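Quiénes somos

Turnero es una escuela de peluquería y barbería con sede en Praleo. Abrimos con un solo salón de prácticas y hoy tenemos 2 sedes: la central, en la calle Widmer, y la de Delodow, junto a la estación de autobuses. En las dos se imparte el mismo programa.

Nuestros cursos

El curso inicial dura 10 meses y empieza en septiembre. Incluye lavado, corte, color, permanentes y atención al cliente. El curso de barbería se puede hacer por separado, en horario de mañana o de tarde. También ofrecemos talleres cortos de recogidos y de cuidado del cuero cabelludo para profesionales en activo.

Admitimos un máximo de 30 alumnos por convocatoria. No pedimos experiencia previa. Para matricularse hace falta tener 16 años cumplidos y pasar una entrevista en secretaría.

Cómo trabajamos

Las primeras semanas se practica con maniquíes. Después, el alumnado atiende a clientes en el salón de prácticas, siempre con un docente en la sala. Los servicios se prestan a precio reducido y con cita previa. El salón abre a las 9:30 y la última cita se da a las 18:00.

La escuela presta el material durante el curso, salvo las tijeras, que cada alumno compra por su cuenta. En marzo se celebra la jornada de puertas abiertas, con demostraciones en ambas sedes.

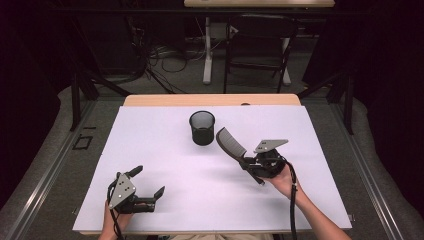
Texto: Secretaría de Turnero
Responsable de admisiones y contenidos de la web

Los peines se eligen según el trabajo: púas juntas para el corte a tijera, púas anchas para desenredar. En el primer módulo se aprende a distinguirlos, limpiarlos y guardarlos.

Las solicitudes de plaza se entregan en la sede central, de 10:00 a 13:00. La lista de admitidos se publica en el tablón de cada sede y en esta web.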